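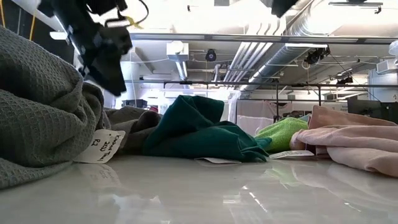
Filed under: Home & Laundry > Towels and Linens

We use cookies to keep you logged in. OK / Manage settings

Waffle towels: worth it or not?

dondach_mom
Sep 16, 2022
Okay so I'm finally replacing our sad old bath towels and I keep going back and forth between waffle knit and the regular fluffy kind. I love how waffle looks (gray especially!) but do they dry you off? Four people here, one tiny dryer.

Irnel88
Waffle all the way. Mine dry on the hook overnight and take up half the shelf. They shrink on the first wash though, so buy big.

pilesofpink
Gonna disagree. I had two and gave them to the dog. Felt like drying off with a placemat. Give me thick and plush, even if it needs a second cycle.

Irnel88
Did you use fabric softener? It wrecks them.

pilesofpink
Nope, vinegar and everything. Still hated them!

woravberg_ed
Whatever you get, keep the microfiber cloths out of that load. They grab every bit of lint off the fluffy ones.

dondach_mom
Oops, I've been washing it all together, lol. Think I'll try one waffle and report back in November.

Recent threads
Teal towels bleeding on everything (303 views)
How do you label guest towels? (88 views)
Folding vs. rolling (1,602 views)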